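Hoekstra Zollance 422 Under-Sink Water Filter

Home > Water > Under-sink filters > Zollance 422

Order code: 422-U
Availability: in stock at Grundum, to order at Tumville
Supplied with: filter head, one cartridge, wall bracket, two lengths of hose, fixing screws, cartridge spanner, printed instructions

Overview

The Zollance 422 is a single-cartridge filter for the cold supply to a kitchen tap. It is fitted in the cupboard below the sink and treats all the cold water that passes through the tap. It reduces chlorine taste and smell and holds back sand, rust flakes and other fine solids. It has no electrical parts and does not need a drain connection.

The filter is made for homes on mains water. It is not a means of making untreated water safe to drink and must not be used on a private well or a rainwater tank unless the water has already been disinfected.

The 422 replaces the older 308, which used a screw-in bowl. The head of the 422 has a shut-off valve built in. Turning the cartridge a quarter turn to the left closes the valve and releases the cartridge in one movement, so the supply to the rest of the kitchen can stay on during a change.

How it works

Water enters the head on the left side and passes down the outside of the cartridge. A pleated outer layer takes out the larger solids first. The water then moves inwards through a block of pressed carbon and leaves through the centre of the head on the right side. The two ports are marked with arrows. A filter plumbed the wrong way round will still pass water, but the flow will be poor and the cartridge will block early.

Dissolved minerals are left in the water. The 422 does not soften, and scale will form in a kettle at the same rate as before. Customers in hard-water districts should look at the softener range, or fit a softener ahead of the filter and keep one unsoftened tap for drinking.

Where the difference is noticed

Most buyers report the change first in cold drinks and in weak tea. Chlorine leaves boiling water quickly in any case, so coffee and stock are less affected. Ice holds on to the taste of the water it was made from, and an ice tray filled from an unfiltered tap will carry that taste into the glass as it melts.
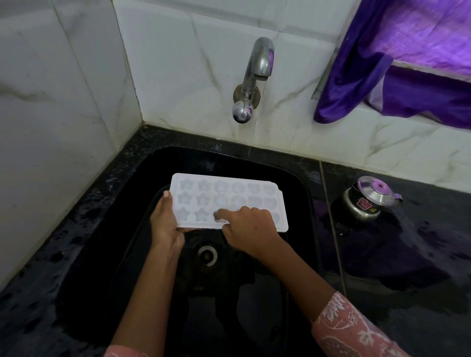 Cloudy ice is a separate matter. It is caused mainly by air and minerals being pushed to the middle of the cube as it freezes from the outside. Filtering removes solids but leaves the dissolved air, so cubes made with filtered water will still have a white core in an ordinary freezer. Slower freezing gives clearer ice than any cartridge will.

Specification

Type: single cartridge, carbon block with pleated outer layer
Height with cartridge fitted: 422 mm
Height of cartridge alone: 308 mm
Clearance needed below the cartridge: 15 mm
Connections: 15 mm push-fit, inlet and outlet
Mounting: upright, on the bracket supplied
Supply: cold mains water only
Cartridge life: six months in normal household use
Head: white moulded plastic
Bracket: painted steel

Fitting

The filter can be fitted by a competent person with ordinary hand tools. Local rules on work to mains pipes should be checked first.

1. Close the stop valve on the cold supply and open the kitchen tap to release the pressure.
2. Hold the bracket against the side or back of the cupboard and mark the holes. Allow the clearance given above.
3. Drill and fix the bracket. The screws supplied are for wood. Use suitable plugs in brick or block.
4. Cut the cold pipe square and remove any burr. Connect the supply side to the port marked IN.
5. Connect the port marked OUT to the tap tail with the second hose.
6. Fit the cartridge, turning it to the right until it stops. Hand-tight is enough.
7. Open the stop valve slowly and check every joint with a dry paper towel.
8. Run the tap until the water is clear. A new cartridge gives off fine black carbon dust at first, which is harmless. Throw away this water or use it on the garden.

Hoses must not be kinked or left bearing against a waste pipe. Where the cupboard also holds a pull-out bin, check that the bin clears the cartridge at full travel. Bram De Bruijn in our workshop keeps a cardboard template of the filter and bracket, and can send a paper copy to anyone who wants to try the position first.

Boiling-water taps

The 422 may be used ahead of a boiling-water tap if the maker of the tap allows a separate filter. A non-return valve must be fitted between the filter and the heater. One is not supplied. Hot water that works its way back into the head will soften the seals, and damage of this kind is outside the guarantee.

Changing the cartridge

Write the date of fitting on the label with a pencil or a permanent pen. A cartridge should be changed at six months even if the flow is still good. Change it sooner if the taste of chlorine returns or the tap slows down.

Put a cloth under the filter before removing the old cartridge, which will be full of water. Wipe the inside of the head with a clean damp cloth. Leave the seals in place unless they are split or flattened. Silicone grease is suitable for the seals – petroleum jelly is not, and will make them swell.

After a holiday or any long period without use, run the cold tap for two minutes before drinking from it or filling bottles and trays. 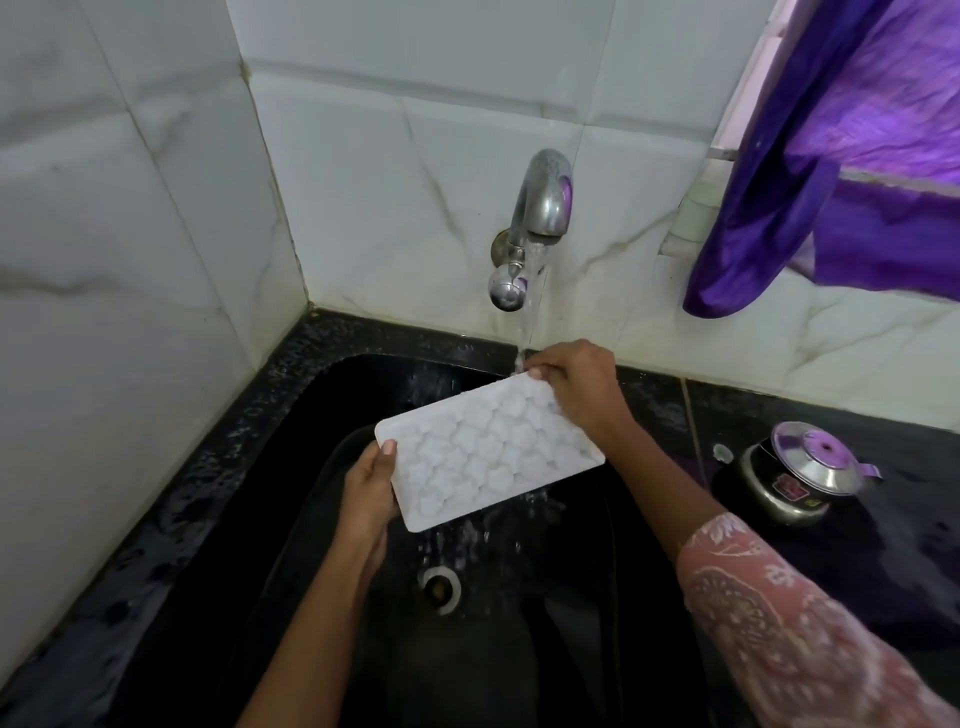
Does the filter slow the tap down?

A small drop in flow is normal with a new cartridge, and most households will not notice it at a mixer tap. A large drop straight after fitting usually means that the hoses are crossed or the stop valve is only partly open.

Can old 308 cartridges be used in the 422 head?

They will not fit. The 308 has a threaded bowl and the 422 has a bayonet collar. Cartridges for the 308 are still stocked under order code 972.

Can the filter be laid on its side?

It must be upright. Air collects in a cartridge laid flat, and part of the carbon is then bypassed.

Spares

422-C Replacement cartridge
422-S Seal set for head
422-B Bracket with screws
972 Cartridge for Zollance 308

Guarantee and returns

The head and bracket are guaranteed for two years from purchase. Cartridges and seals are wearing parts and are covered against faulty manufacture only. Damage by frost, hot water or abrasive cleaners is excluded. Unused goods may be returned in their box. An opened cartridge cannot be taken back.

Technical questions: Ntombi Masilela, Grundum branch
Trade accounts: Ward Van Damme, Tumville branch

Page last revised September 2018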